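# Two-finger hand-held grippers for cloth: stiff tips or soft tips?

**Forkcombe**, posted 22/05/2021

Hello all, I hope this is the right board for it. I have been trying out hand-held grippers since April (the kind you squeeze yourself, with a camera on top, so the recordings can be used to teach an arm later on) and I'm stuck on the fingertips. With boxes and cups everything goes fine. With T-shirts I get a good pinch maybe half the time, and the rest of the time the tip slides right over the hem, or it picks up the front layer and leaves the back one on the table.

I have two sets of tips here. One is hard printed plastic, quite thin, and the other is a soft rubbery one that bends when it touches the table. The soft ones feel nicer, but I can't tell whether I only like them better or whether they are better. I've done 32 folds so far, which I know is hardly anything. Has anybody compared them properly? And does it matter if the left and right grippers aren't the same model? Mine aren't, and I'd rather not buy another one if I can help it!

**Dabbas**

Soft ones, every time. Also check your batteries.

**Clundach**

I went through the very same thing last year, so let me ramble a little. We compared tips over 4000 pinches, half of them on T-shirts and half on kitchen towels, and the soft tips came out well ahead on hems and only slightly ahead on flat cloth. What helped even more was the angle. If you come in low and let the finger bend against the table before you close, the lower layer comes along with the upper one. Come straight down and you'll mostly grab the top layer, whatever the tip is made of.

Two things to try before you spend any money. Wipe the tips with a damp rag every 16 folds or so, as lint builds up faster than you'd think (we had one bad afternoon that was nothing but lint). And pull the shirt gently between both hands before you start the fold, so that the corner you're holding has some tension in it. A slack corner is very hard to read in the recording afterward, especially with a wide lens.

As for mixing models, we do it all the time on the big round table, one gray gripper and one white, and the arm doesn't seem to mind as long as you measure the opening width of each one separately and write it down.

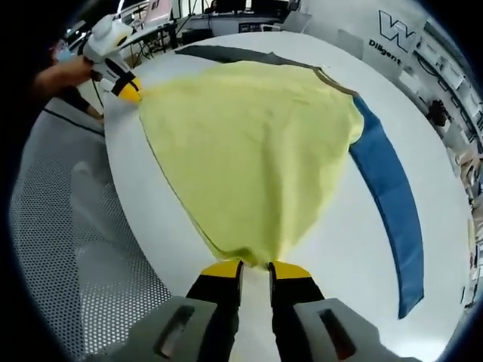

Driver wanted to know whether the width has to be measured again each time the tips are swapped. Yes, please do, and with the tips pressed fully home. Ours were off by nearly 2 millimeters after a change, and with thin cotton that is the difference between a pinch and a miss. I close them on a feeler gauge first, then open them all the way and note both numbers on a bit of tape stuck to the handle. It takes a minute, and you'll be glad of it when you come back to the recordings a month later.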